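3.2 Lid seating and colour uniformity in glazed serving ware

The second group of objects in the survey consisted of lidded vessels fired in a single glaze. Cifuentes and Escobar had earlier reported that households judge the condition of such vessels mainly by the join between lid and body, and give little weight to the foot or the inside wall. Our records support this in part. Of the 1,347 pieces catalogued at the Olton store, 508 were lidded, and these were kept as a separate class for the remainder of the analysis.

Each lidded piece was graded for seating on a scale from 1 (lid rocks freely) to 7 (no movement under light finger pressure). Grading was done by two assessors working apart, with the lid turned through a full circle between readings. Where the grades differed by more than one step, a third assessor (Sarmiento) repeated the test and the middle value was kept. Pieces with chips on the inner rim were graded as found and marked with an asterisk in the store ledger. Teapots were entered under their body colour, as the maker's marks had in many cases been filled by glaze and could not be read with confidence.

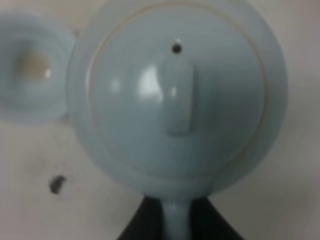

Figure 3. Teapot in pale blue glaze, from above.

Colour matching between lid and body was treated as a separate variable. A lid may fit well and still have come from another firing, and replacement lids were common in the Herrero bequest, where the donor had bought spare parts over a long period. We therefore compared lid and body under the same lamp at noon and again in the late afternoon, following the procedure set out by Tejada for tin-glazed tiles. A match was recorded only when both readings agreed. On a form such as that in Figure 3, where the lid sits flush inside the ring of the body and knob and lid share one pale blue, the eye has only a fine, slightly darker line to separate the parts, and small differences in tone are easier to judge than on vessels with a raised collar. Forms with painted bands at the join were left out of the colour test, although their seating grades were retained.

Seating grade and colour match were only weakly related. Poorly seated lids were found among both matched and unmatched pieces, which suggests that warping in the kiln accounts for a good share of the low grades. Cantero has argued that lids fired in place should show less warping than those fired on a separate shelf. The Nilow workshop notes, which record shelf positions for part of the collection, are too incomplete to test the claim here, and the matter is taken up again in Section 4 with the storage jars.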